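Comunidade de Apoio Drurnex
Campanhas por correio eletrónico

Segmentação de contactos inativos antes de uma campanha de reativação

Bemerov
Publicado em 28 de dezembro de 2025

A nossa empresa mantém uma lista de 836 contactos, reunida através do formulário do sítio institucional. Desde novembro, a taxa de abertura do boletim tem vindo a diminuir, e a direção solicitou uma campanha de reativação antes do envio do novo catálogo. Pretende-se saber qual o período de inatividade adequado para separar estes contactos dos restantes e se convém enviar a campanha a partir do mesmo domínio. O boletim é mensal e a lista nunca foi objeto de limpeza.

Plonden

Num boletim mensal, recomenda-se considerar inativo o contacto que não tenha clicado em nenhuma ligação nos últimos 6 meses. A abertura, isoladamente, é um indicador pouco fiável, dado que vários programas de correio carregam as imagens de forma automática.

Quanto ao domínio, deve manter-se o habitual. A mudança de remetente numa campanha dirigida a contactos pouco recetivos tende a aumentar as queixas por correio não solicitado. Sugere-se a seguinte ordem de trabalhos:

Exportar a lista completa e conservar uma cópia.
Retirar os endereços com devolução permanente.
Criar o segmento de inativos e suspender o envio do boletim a esse segmento.
Enviar uma primeira mensagem, com um único botão de confirmação, e uma segunda passados 30 dias.
Remover da lista ativa quem não responder a nenhuma das duas.

Importa ainda verificar o registo do consentimento de cada contacto – se este não existir, a mensagem de reativação não o substitui.

Ho

Concordo com a resposta anterior. No nosso caso usamos 24 meses e nunca tivemos problemas, mas vendemos equipamento de compra pouco frequente. Depende do setor. 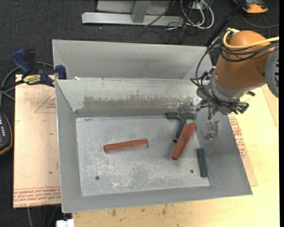

Categoria: Correio eletrónico e gestão de listas

Plonden

Em complemento, o prazo indicado por Ho pode justificar-se em ciclos de compra longos, desde que as devoluções sejam tratadas após cada envio. Para um boletim mensal, mantém-se a recomendação inicial. Convém igualmente que o assunto da primeira mensagem identifique a empresa de forma clara e que a ligação para cancelar a subscrição figure também no início do texto.

Bemerov

Agradecem-se os esclarecimentos. Será adotado o prazo mais curto, com envio a partir do domínio atual. Falta confirmar internamente onde se encontram os registos de consentimento mais antigos.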